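Sorting single-serve tea sachets - by type or by date?

Tea and Coffee Corner > Storage and Equipment
Thread started February 14, 2020

jmedve
I have 169 single sachets to sort out and I'd like some opinions before I go any further. They are nearly all two kinds, a green tea (经典绿茶 on the label) and a Da Hong Pao. Most came in a mixed carton from Vasiliu, the rest were given to me by my sister-in-law. They are the flat foil sort, one sachet to a pot.

Up to now they have lived in a biscuit tin and I take whichever is on top. I want them out on a small rack so I can see what I have. My plan is red ones in the tray, green ones kept separately.
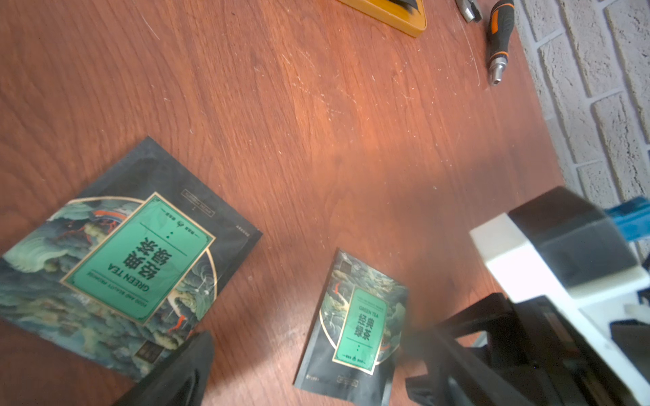
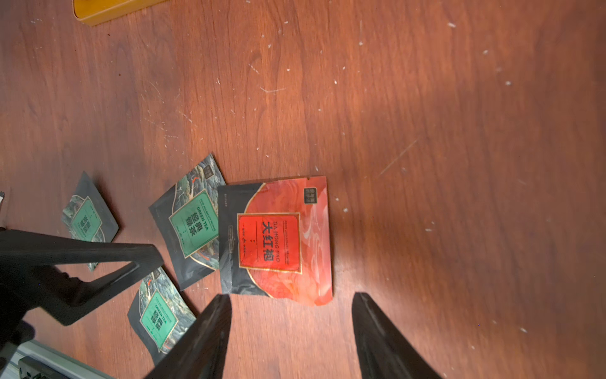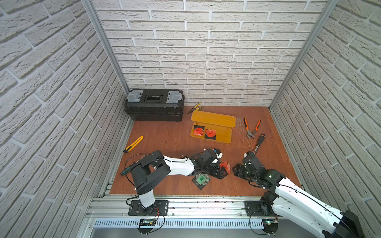
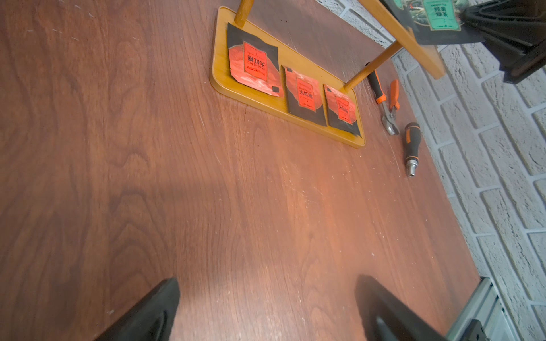
Questions are these. Do I sort by type or by date? And does it matter if they stand out in daylight? The rack would go on the shelf next to the kettle, which gets sun until dinner time.

Judit

hegyi_m
By type. You'll never look at the dates once they're on a rack.

Don't put it next to the kettle though. Foil is fine with light but the seams on cheap sachets are not great and you don't want steam on them every day. Other end of the kitchen if you can.

Trunach
Disagree with hegyi. Sort by date first, then type within that. Green tea goes dull much faster than a roasted oolong. I had a box of green at the back of a cupboard from one August to the next and it tasted of hay. The Da Hong Pao bought at the same time was perfectly drinkable.

hegyi_m
That's an argument for drinking the green first. It isn't an argument for sorting by date. If she keeps the types apart she can just work through the green.

Trunach
And if half the green is from the carton and half is from the sister-in-law, and they're a year apart?

hegyi_m
Then she looks at the back of the sachet.

rozi_dobos
Some of these have the date stamped into the foil at the seal and you need to tilt it under a lamp to read it. Worth checking both kinds before you decide, because if you can't read the dates the argument is over anyway.

On the rack, do you mean the kind with round posts? I have one like it from Wivar. Mine came apart at the posts in the first winter and I glued them. If the posts are only pushed in, put a drop of wood glue in each hole while it's still empty. Then leave it overnight.

jmedve
Thanks all. Yes, round posts. I'll do the glue.

I checked a handful of dates. The carton ones are all the same month. The sister-in-law's are older and there are only 13 of those, so I've put an elastic band round them and will drink them first. That deals with the date question, I think.

Trunach
Fair enough. So by date, then.

hegyi_m
By type, with one elastic band.

Zeyu Pan
Small point about the Da Hong Pao. Check a few of them for pinholes along the crinkles. Foil cracks where it has been folded and sachets that have been loose in a tin get folded a lot. Press it gently between finger and thumb. If it holds its air it's all right, if it goes flat put it in the drink-now pile.

Also lay them flat or stand them up, but don't bend them to fit. If the tray is too short for the larger size, use it for the smaller one.

margit_sz
I'd leave them in the tin. A tin is dark and dry and has a lid. A rack is for showing them off. I've kept tea in a tin for years with no trouble, and I've never needed to sort it.

jmedve
Margit, that is what I've been doing and I can't find anything in it. I wanted green this morning and took out a long run of red ones before I got to it.

margit_sz
Two tins.

rozi_dobos
Two tins is quite a good answer, to be fair. Or a tin for the bulk of it and the rack for the week's worth. There is no need to have 169 sachets on a shelf, and they wouldn't go on that rack anyway.

jmedve
Rack for the week and two tins for the rest sounds right to me. I have a spare tin with a tight lid from the Hestasley market. The rack can go by the bread bin, away from the kettle.

Does anyone put something in the tin for damp? I have those little silica packets but I'm not sure about them next to food.

Zeyu Pan
Not needed if the sachets are sealed. If you do use them, keep them in a separate paper envelope so they don't get mixed up with the tea.

hegyi_m
Agree with that. Just keep the lid on.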